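Morncombe Neighbours' Help Pages > Home and Office > Storage

Print this page | E-mail this page

Best way to use a low two-door office cupboard for folders?

foxglove_lane
11 November 2023
Viewed 2,097 times

Hello all, I hope somebody with a tidier mind than mine can help. I look after the paperwork for our allotment society, and since May we have had the use of a corner in the shared office on the Temik estate, with a desk and a wooden cupboard that stands in front of it. I was thrilled, as everything had been living in my spare bedroom up to then, and my sister was getting tired of sleeping next to the seed orders.

The trouble is that I never seem to put anything inside the cupboard. I come in, I put the folder down on top while I find my glasses, and on top is where it stays. I know perfectly well that it ought to be on the shelf, but opening up, crouching down and shuffling things along feels like such a performance when I only want to write in a single plot number.

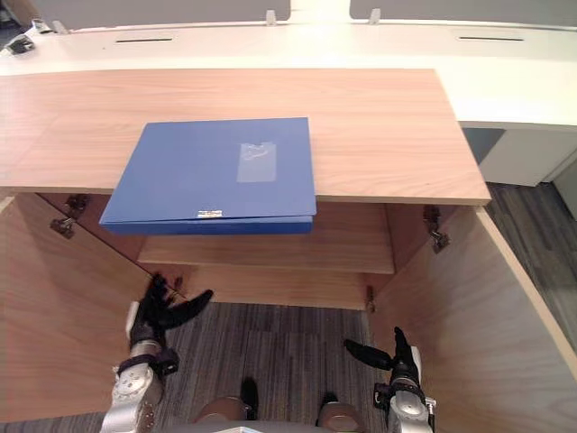 The cupboard with its doors open, and the blue folder in its usual spot on top.

I have 8 folders to house altogether: rents, waiting list, insurance, minutes, water, the show, seed orders and one called "Various" which I am ashamed of. Most have a spine label but the older ones only have a sticker on the cover, so if I stand them up I can't tell which is which, and if I lay them flat the one I want is always at the bottom. I did try a wire magazine rack from the Celtodis shop in the precinct, but it was too deep and the doors wouldn't close on it, so it has gone home again and is full of knitting patterns. 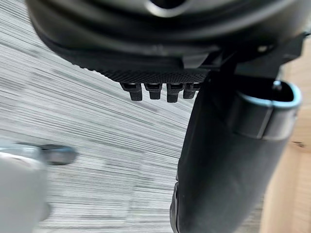 My other worry is the bottom of the cupboard, and what I should do with the heavy things. I've been told to keep weight low down, which makes sense to me, but it means kneeling for the box of receipts, and my knees are not what they were. There is carpet right through, so at least it's kinder than the hard floor in the old hut, though I do wonder whether a cupboard stands quite level on carpet once it is loaded. One of the doors has started drifting open by itself when I've been rummaging, and I'm not sure if that is the floor, the hinge or me.

I'm allowed to put things in the cupboard but not to drill it or move it elsewhere, and I'd like to spend very little. Should the folders stand or lie? Shelf or bottom? And is there any hope for a person who always puts things down on top? Thank you in advance, and sorry to have gone on so.

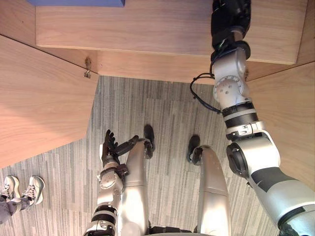
biscuit_and_binder
317 posts

Don't be sorry, I enjoyed that, and I have a "Various" too (mine is called "Pending" so it sounds more respectable).

Stand them up, always. I kept the records for a bowls club for years and tried it both ways, and a pile of folders is only ever any use for the one on top. Get your tape measure out first, though. Measure from the shelf up to the underside of the cupboard top, then measure your tallest folder, and allow a couple of fingers' width so that you can tip it out without scraping your knuckles. If they won't go upright, stand them on their long edge with the spines facing you and make new labels to read in that direction. It looks a bit odd for the first week and then you stop noticing.

For the labels, I'd use plain white sticky ones and a thick black pen, big letters, one word each. The older folders that only have something on the cover can have a strip of card taped down the spine. Put the ones you open every visit nearest the door you naturally reach for, and let insurance and the show go off to the far end where they can sulk until they're needed.

You'll want something to stop them toppling when one is out. A pair of ordinary metal bookends will do it, the sort with a flat foot that slides underneath the folders. I bought mine from Vlček the stationer's on the corner, but any will do, and even a brick wrapped in brown paper works very nicely. Do check the depth before you buy, after your experience with the rack!

As for putting things down on top, I think I'd give in gracefully. Have a shallow tray up there for whatever you're working on, set well back from the front. I noticed your blue folder is poking out over the edge, and a passing elbow will have the whole waiting list on the floor one day. Then make it a rule that the tray is emptied when you put your coat on. I tied it to the coat because I never forget my coat.

plumbline_pete

Door first. Put a spirit level on the top, side to side and then front to back. If it leans forward even slightly, a door will swing. Thin card or a sliver of plastic packing under the front usually cures it, and that isn't drilling, so you should be within your rules. Empty it before you lift a corner and get someone to help you.

If it's dead level, look at the hinges. A loose screw is the usual culprit, and a quarter turn by hand with the right size screwdriver is plenty. Ask whoever looks after the building if you're not happy doing that yourself.

Weight goes at the bottom, yes, but split the receipts into smaller boxes. My own shelf at home is nearly 60 cm across and sags in the middle from years of car manuals, so spread your load towards the ends.

foxglove_lane

Thank you both, you are very kind. I've measured, and they will go in upright if I take the show folder out of its plastic sleeve. Pete, I've borrowed a level from plot twelve and will try it when I'm next in. The tray is a lovely idea and I have an old tea tray with pheasants on it that will do until I find something smarter. I may split "Various" into two while I'm at it, but I'm making no promises.

Print this page | E-mail this page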